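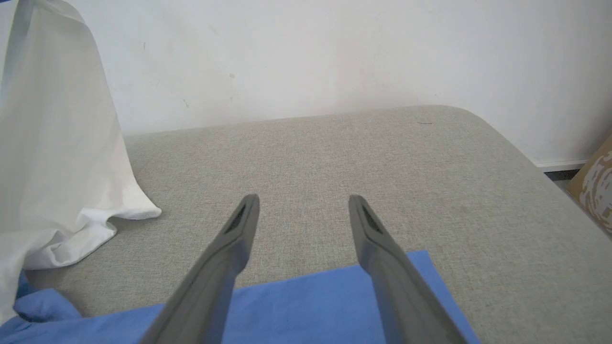 ok so I finally finished the Jisley sourdough rye thing everybody in the bread group kept posting about and I have THOUGHTS. thread, sorry in advance

1/ first off, the recipe calls for 300 grams of dark rye and the only place near me that carries dark rye is Vörös, the little Hungarian grocery out past the car wash. they close at 2 in the afternoon. I got there at 1:50, sweating, and left with the flour plus a jar of sour cherries and a poppy seed roll that did not survive the drive home

2/ the starter. mine is from a packet I sent away for from Stasness Mill back in March and it sulked for weeks. flat, gray on top, smelled like nail polish remover. I switched it to rye feedings and moved it on top of the fridge and wow, different animal. it climbed out of the jar overnight and glued the lid down

3/ if your starter smells like nail polish remover it's hungry, by the way. feed it more. I kept pouring it out and starting over like a dope

4/ ok the dough. if you've only made white bread you are going to think you messed up. it's mud! you can't knead it, it just climbs up your wrists. I stirred it with the handle of a wooden spoon, scraped it into the pan with wet hands and smoothed the top like I was frosting a cake

5/ the recipe says let it rise "until cracks appear" and gives you no time at all?? I sat there checking it like a pot of water. mine took most of the afternoon, and then all of a sudden there were little pinholes all over the top and I panicked and shoved it in the oven

6/ baking! I pulled it when the thermometer read 89 and my neighbor's group chat immediately told me that's way too low for rye. (Celsius. my thermometer is stuck in Celsius and I've lost the booklet.) back in it went until 97 or so and the crust got really dark, which I loved

7/ THEN YOU HAVE TO WAIT A WHOLE DAY TO CUT IT. the house smells like toast and caraway and you have to wrap it in a towel and walk away. I made it to breakfast. the middle was a tiny bit gummy, my own fault, and I ate three slices standing up

8/ toppings so far, best to worst: cold butter and salt, the sour cherries with cream cheese, a fried egg, peanut butter (don't)

9/ somebody asked about the pan. it's the long skinny one from Wivness, the kind with a lid. the lid sticks. I wouldn't pay full price for it again but it does make those nice square slices, and it fits in my dinky oven with the rack on the lowest rung

10/ also yes I put caraway in. the Jisley people say no caraway, there were 267 comments under that post and most of them were fighting about caraway. it's my kitchen, I put in two big spoonfuls

11/ next round I'm doing the version with the soaked old bread mixed into the dough, I've been saving heels in the freezer. if anyone's tried it, do you toast the old bread first or just soak it? and does it need less water in the main dough? tell me before the weekend please, the starter's already fed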